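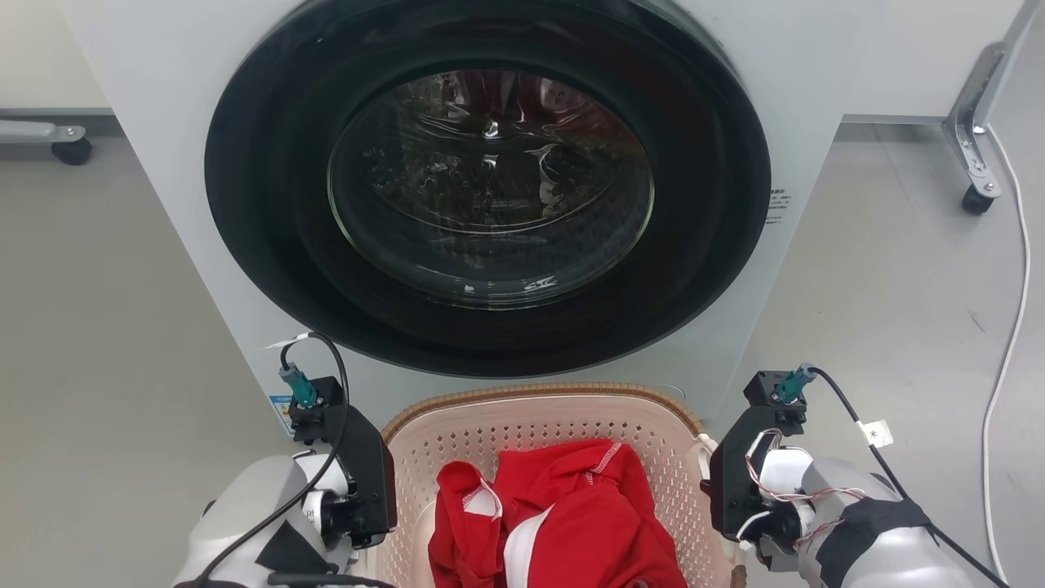

Getting hired at Flolwood: the recruiter's side of the desk

Evdokia Athanasiadis has run hiring for the Flolwood group of clinics for the past six years. Before that she was a ward clerk and then a scheduler at a county hospital, and she still keeps the scheduler's habit of answering the phone on the first ring. We met in her office at the main clinic on a Monday, early, before the first interviews of the day.

Flolwood opened its summer round in June. It has 44 openings across its sites, most of them for nurses, medical assistants and lab staff, with a smaller number in billing and front desk work. In the last round the group received 3,004 applications.

"People see that number and think they have no chance," Athanasiadis said. "A lot of those applications can't go any further. The license is missing, or the person applied for a job in a state where they can't work yet, or the same person applied nine times."

Applying for several jobs at once is allowed, she said, but the system treats each one as a separate file. Her advice is to pick two at most and write to each of them properly.

The first check is done by Teemu Pelkonen, who looks only at documents. He wants a current license or certificate where the job requires one, proof of training, and a work history with months as well as years. He doesn't read cover letters at that stage.

"I'm checking whether the file is complete," Pelkonen said when he stopped in with a stack of folders. "If it isn't, the person gets one message from us and a week to fix it. Most of them don't open the message."

The message comes from the hiring software, which is called Plurnier, and it often ends up in the spam folder. Pelkonen said applicants should look there every couple of days while a round is open. They should also use an email address they plan to keep. School addresses are a common problem, as many of them shut down a few months after graduation.

Complete files go to the department that has the opening. Lucrezia Monti, who manages the lab at the east site, reads every one that comes to her. She had 103 for two positions last time.

"I read the last job first," Monti told me by phone. "I want to know what kind of lab it was, how many people were on a shift, what instruments they ran themselves. If somebody writes 'performed laboratory duties,' I have learned nothing."

She isn't put off by gaps. She was out of work for two years herself when her children were small. What she asks is that the gap be on the page, in one line, so she doesn't have to guess at it.

Interviews are held in person when possible and last 50 minutes. There are always two interviewers, one from the department and one from Athanasiadis's office. Questions are the same for everyone applying for the same job. Candidates get a printed copy when they sit down and can make notes on it.

I asked Athanasiadis what the questions were like. She wouldn't give me the list but described the type. There is usually one on a patient who refuses something, one on a mistake the candidate made, and one on handing over to the next shift.

"The mistake question is where people freeze," she said. "They tell us they're a perfectionist. I would much prefer to hear that you mislabeled a tube in your second week and who you told."

There is also a short practical test for some jobs. Medical assistants take and record a set of vital signs. Billing applicants work through a claim with errors in it. Front desk applicants take a practice phone call from a staff member in the next room, and the staff member isn't easy on them.

Sveva Sorrentino took that call last year. She had worked at a garden supply store called Malletti and had no health care experience when she applied. She is now at the front desk of the north site, where I spoke to her on her lunch break.

"The caller was very upset and kept changing what she wanted," Sorrentino said. "At the store I had that every Saturday. I wrote down what she said, I read it back to her, and I told her when somebody would call. I didn't know any of the medical words. They said afterward that I could learn those."

Her sister Nives applied in the same round for a medical assistant job and was turned down. She asked for feedback, which Flolwood gives by phone to anyone who got as far as an interview. She was told her charting was too slow and that she should finish her certificate before trying again. She has since finished it and is in the current round.

Athanasiadis said few people ask for that call. It takes ten minutes and it doesn't count against anyone. Reapplying doesn't either, though a person has to wait until the next round for the same job title.

Pay is listed on every posting. Flolwood began doing this three years ago, and Athanasiadis said it cut down on late refusals. Night and weekend shifts pay extra, and the posting says how much. New staff are on probation for three months. Uniforms are supplied for clinical jobs, and shoes are not.

The part of the process that draws the most complaints is the background check. It is done by an outside firm, Bartoš, and can take four weeks if a person has lived in several states. Offers are conditional until it comes back.

"Please don't quit your old job on the day of the offer," Athanasiadis said. "Wait for the second letter. It has a start date on it. The first one doesn't."

She would like the wait to be shorter and has asked for a second firm to share the work. For now, she tells candidates to write down their past addresses before they start the form, with the months they lived at each one. A wrong zip code can send the whole thing back to the beginning.

Toward the end I asked whether it helps to know someone who already works there. Staff can refer a friend, she said, and the friend's file is marked that way, but it goes through the same document check and gets the same questions. The employee gets a small bonus if the friend is hired and stays six months.

Her first candidate had arrived by then and was sitting in the hallway with a folder. Applications for the current round are taken online only. Paper forms are no longer accepted at the clinics, but the front desk at each site has a computer that applicants can use in the afternoon.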